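Parts of this section apply only to units bought after February. If your serial label has no suffix letter, use the older guide for the wiring steps and come back here for packing.

## 4. Unpacking and setting up the Gresano bench dehumidifier

The Gresano ships in a single carton with the tank, hose and filter packed separately inside it. Allow the unit to stand upright for 2 hours before switching it on, even if the carton arrived upright. Oil in the compressor can shift in transit.

**Caution:** Do not lift the unit by the tank handle. The handle is rated for a full tank and nothing more.

### 4.1 Opening the carton

1. Set the carton on a bench or table with the tape seam facing up.
2. Cut the tape with the blade set shallow. The power cord is coiled near the top in some cartons.
3. Fold the flaps right back and check that the wrap underneath has not been torn or punctured. 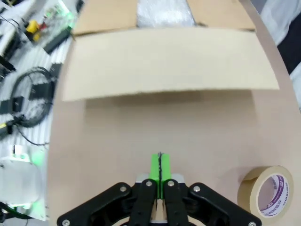

4. Lift out the filter pouch and set it aside. It stays sealed until step 4.3.
5. Take hold of the unit by the two moulded grips under the grille and lift straight up.
6. Stand it on its feet. Check the grille and the drain spigot for cracks before going further.

If anything is broken, leave the unit unplugged and contact Drollgate with the serial number. Claims go to Anum Hayat in the parts office.

### 4.2 Choosing a position

Leave at least 305 mm clear behind the unit and 700 mm clear above the outlet grille. Less than that and the unit will draw its own dry air back in, and the humidity reading on the display will be lower than the rest of the room.

Bubble wrap goes back over the unit as the top layer whenever you move it to another site, pressed down into the corners before the flaps are closed.

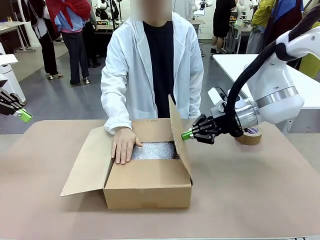

A level floor matters more than a warm one. The float switch trips early if the unit leans toward the tank side -- a folded piece of card under the low foot is fine as a temporary fix, but use the screw feet for anything permanent.

### 4.3 Fitting the filter and hose

1. Open the filter pouch and slide the filter in with the arrow toward the coil.
2. Push the hose onto the spigot until it meets the collar.
3. Run the hose downhill to the drain. It must not rise at any point.
4. Plug the unit directly into a wall outlet. Do not use a power board.

**Note:** The Damasceno hose kit fits the same spigot but needs its own clamp. The clamp from the Durnance kit is too wide and will leak.

### 4.4 Keeping the carton

Keep the carton for the warranty period. Before flattening it, look in the bottom and under the inner flaps for the spare foot and the fuse.
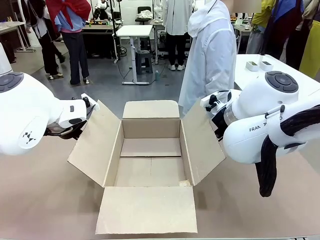
Store it flat, off the floor and away from the drain hose. Damp cardboard loses its strength and the carrier may refuse it.

Replace the filter after up to 2000 hours of running. The counter is under Menu, then Service, and resets when the filter door is held open for ten seconds with the power on.

Section last revised 30 December 2019.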